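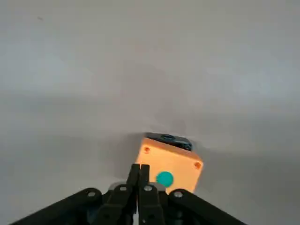 The little orange box and the big grey desk

August 31, 2023

I've been putting off writing about the desk for weeks now, mostly because every time I sat down to do it there was something on the desk that needed dealing with first. But winter is nearly behind us, the back room is finally a place I want to be in, and the kettle has just boiled, so off we go.

Those of you who have been reading since January will remember the state of things. I had the old dining table in there, the one we brought with us from Wandton, and it had become the place where everything in the house went to lie down. Seed packets, the good scissors, two staplers, the box of cables that all belonged to something once. I did my sewing at one end of it and paid the bills at the other, and the middle bit was a sort of no man's land that I dusted around.

So the plan was simple enough. Get everything off, find it all a home somewhere else, and keep one large, plain surface with next to nothing on it. I looked at timber for ages (I do love timber) but in the end I went for a pale grey, no grain and no pattern, and I'm so glad I did. Pins show up on it. Loose threads show up on it. I can find a dropped button straight away, which at my age is a real treat. It does show every crumb as well, and I've had to be a bit firmer with myself about toast.

The colour changes through the day too, which I hadn't expected to enjoy as much as I do. It's a warm sort of grey in the mornings and then goes quite blue by the time I'm thinking about tea. I tried to match a paint to it for the wall and gave up after the third sample pot. The wall is staying white, and the sample pots have gone to the shed with all the other sample pots.

Now, the orange box. It's a small thing, nearly a cube, a soft peachy orange with a dark top and a round teal button on the front, and I am far fonder of it than is sensible. I picked it up at the Dinmont market from a stall that was mostly old tools and jam jars. It was at the bottom of a tub of odds and ends and I saw the orange first and the button second, and that was that. I didn't ask what it was for and the man didn't offer. I paid him, he wrapped it in a page of the local paper, and I carried it home in my coat pocket like an egg.

It has screw holes in the corners, so I suppose I could have a look inside one rainy afternoon, but I haven't felt the need. I like it as a bit of colour. The orange and the teal together remind me of the kitchen canisters my grandmother had, the ones with the lids that never quite went on, and on all that grey they look so cheerful! I've moved it all over the place trying to find its spot. It spent a while up against the wall, squared off very neatly, and looked like it was waiting to be picked up from school. Set down on an angle, out in the open, it's much happier.

The rest of the tidying was less fun but I'll tell you how it went, because a few of you asked. The sewing things are in the tall cupboard now, on the shelf I can reach without the step. Anything to do with the house (rates, insurance, the booklet for the oven) is in one drawer, and I've written the word HOUSE on the front of the folder in very large letters. There were 18 pens in the old mug and I tried every one of them on the back of an envelope. I kept four. The cables I couldn't bring myself to throw out, so they've gone on top of the wardrobe, and we'll say no more about them.

I have one rule for the desk, and it's that whatever I bring in comes out again with me when I leave. Cup, mending, library book, the lot. I'm managing it most days. Yesterday I left a pair of gloves on it overnight and felt quite guilty when I opened the door.

Next up is the lamp. I've been going back and forth between a little clip-on one and a proper one with a heavy base, and I'd be grateful for any thoughts, particularly from anyone who sews in the evenings. I'd like green, if such a thing can be found. I'm heading back to Dinmont for the next market, so I'll have a good dig through the tubs while I'm there.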